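The reading lounge on the second floor of the Istex residence reopened on 2019-10-03, following six months of work by the Grelar furnishing office. The residence's interiors coordinator met with us in the lounge to discuss the choices behind it.

The former seating, she said, had been in use for 20 years. "Residents told us that the chairs were too low and too hard. We took that as our starting point."

Samples were requested from two suppliers, Lekska and Araya, and placed in the lobby in March for residents to try. Written comments were collected – 203 in all – and the rounded armchair was preferred by a clear margin. "People wanted a back that curves around them," the coordinator said. "They also asked for gray, which I had not expected."

Cushions were treated as a separate matter. The office had proposed plain covers, but residents asked for trimmed ones. "A fringe makes a chair look like it belongs in a home," she said.
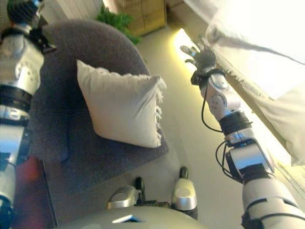

One resident remarked that the wide arms were what she valued most, as she could rest a book on them through an entire afternoon. She has asked whether the same model might be ordered for the music room, and the office expects to answer her before the winter schedule is set.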